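26 May 2025

Bench 2, chess cell. Notes mostly for Orathai, who takes over the cell next week, and for me when I forget why the rules are the way they are.

Spent the morning turning our loose habits into written rules. We have been naming squares three different ways in the logs and it is costing us time. From today there is one way.

**Square names**

Letter first, then number, capital letter, no space: A4, not 4A or a4. Letters are the ones on the left strip, A at the top and H at the bottom. Numbers are the ones on the top strip, 1 at the left and 8 at the right. The strips are the reference, whatever side of the table you are standing on. Our numbers run along the top, so anyone who plays chess will want to turn the board in their head. Please don't. Light side starts in columns 1 and 2, dark side in 7 and 8.

A "column" is a number, a "row" is a letter. Don't write "file" or "rank" in the log. I found both words used in both senses in the old notes.

**Marking a move**

Overlay colors are fixed now. A blue ring and a red ring, one square each, never more than one of each on screen. The log line has to name both squares and both colors, in words, so it can still be read if the overlay is lost. Example of an acceptable line:

`red A3, blue A4, pawn on A4, A3 empty`

Not acceptable: "pawn one over" or "the usual square." Both are real entries.

Before the arm is enabled, the operator reads the line out loud and checks it against the board. If the ring and the words disagree, the words don't win and the ring doesn't win. Stop, clear both, enter it again.

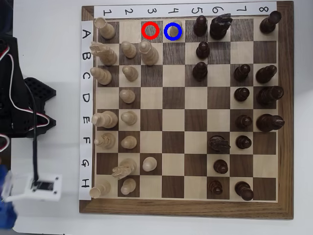

**Tall pieces**

The view from overhead makes the tall pieces lean outward, more so toward the edges of the board. A king or a bishop can look like it belongs to the next square over. Rule: a piece is on the square where its base is. Label from the base, never from the head. Loan went through the old labels on Friday and the errors she found were nearly all tall pieces on the outer squares. She is relabeling those. The set in Jideo has 2,000 board images, of which 1,591 are checked so far. Nothing unchecked goes into a training run or a report.

If you can't see the base because another piece hides it, write "base hidden" and skip the image. Don't guess from what a normal game would look like. Our positions are not normal games.

**Hands and the arm**

- Hands off the table while the arm is enabled. This includes straightening a piece.
- To fix a piece: disable, wait for the arm to stop, say "clear," then reach in.
- One person at the keyboard, and that same person has the stop button. No handing over in the middle of a move.
- Servo wires get looked at before the first run of the day. Check for rubbing where they loop at the mount. If a loop can reach the board, tie it back and note it.
- Do not lift the board to clean under it without redoing the calibration.

**Calibration**

Every 20 moves, or after anyone bumps the table, whichever comes first. Use the four corner squares, A1, A8, H1, H8, in that order. If a corner has a piece on it, leave the piece and use the corner of the square nearest the frame. I wanted a longer interval. Loan wanted shorter – we settled on 20 and will look at it again once we have 1,000 logged moves.

**Position check at start of session**

Write out the full position before the first move, row by row from A to H, empty squares included as a dash. It takes a few minutes and is tedious. A mid-game position is harder to restore than an opening one, so this matters more if the last session stopped partway.

Count the pieces per side as well. If a side comes to more than 16 of anything, or has nine pawns, either the labeling is wrong or the wrong piece was put on the board. Recheck each pawn before you log it. Spare pieces stay in the drawer during a session.

**Open items**

- Replace the paper strips with something that doesn't curl. Suksawat quoted for engraved ones, waiting on the price.
- Ring colors for color-blind users. Red and blue are probably fine but we should ask.
- Vultus export drops the color words from the log line. Filed. Until it is fixed, copy the line by hand into the session sheet.
- Orathai to read this and mark anything unclear before Thursday.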